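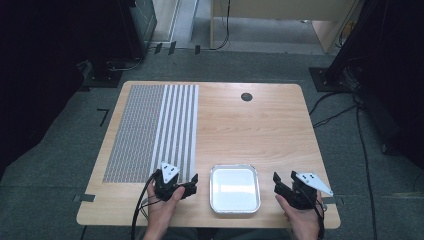 Bought the Hekel for one thing, music podcasts. Long interviews, old drummers, studio engineers, people telling you what really happened on the '84 tour. I don't care how it does with movies. It's a little mono speaker, came from Kendden, paid $72 plus shipping. Lives on the light wood table now, the one with the round black cable hole over toward the far right, and the cord it comes with is JUST long enough to go down through there and reach the power strip. Another inch would have been nice. Get an extension if your outlet is on the wrong side.

Voices first. Very good. Warm but you get all the consonants, which my old Pearce never managed, everybody on that sounded like they were talking into a sweater. I had a two hour talk with a bass player going while I did dishes in the next room and did not miss a word. And this was a mumbler. The laughs come through nice too, hosts laughing off mic, chairs creaking, all that stuff I like.

Music clips are so-so. When the show drops in 20 seconds of the actual song it gets kind of thin and then you're back to talking and it's fine again. Bass is there but polite. If you want to hear the records put them on a real stereo.

Volume – goes plenty loud. I sit at 40 percent most of the time. Past 80 it buzzes on the low voices. One show I follow has a host with a real deep voice and he rattles the thing if I crank it.

The part I actualy bought it for is the resume button. You press the big one on top and it picks up the episode where you left it, even if you stopped on your phone. Works with the app I use maybe nine times out of ten. The tenth time it starts the episode over and you get the mattress ad again. There's an update from April that was suposed to fix that. Better, not fixed.

Also it holds episodes on its own, no phone needed. Box says 140 hours. I've got 91 episodes on mine right now, mostly the Viltstead archive (old college radio interviews, so good, go find them) and it says there's room left. Loading them is slow. Start it and go to bed.

Battery is ok. I get a weekend out of it, less if it's loud. Charges in an evening. The light for charging is orange and bright, I put tape on it.

Things I don't like:

Skip back is 30 seconds and you can't change it. I want 10. Somebody says a name, I miss it, now I have to hear the whole story again.

No speed control on the speaker itself, only in the app. And the speed resets.

The app wants an account. Why. It's a speaker.

Feet are slippery. Mine slides when I press the button, so I end up holding it with one hand and pressing with the other. Stuck some rubber dots on there, problem gone.

Return window at Kendden is short, so try everything the first week. Customer service answered my email in a day though, and they sent a new cord when the first one was loose in the port. No fuss.

Would I buy it again, yes, for talk. For talk it's the nicest small thing I've owned. Four stars, would be five with a 10 second skip. My sister wants one and I told her wait for a sale – they had it down to 60 for a bit before I bought mine. Of course.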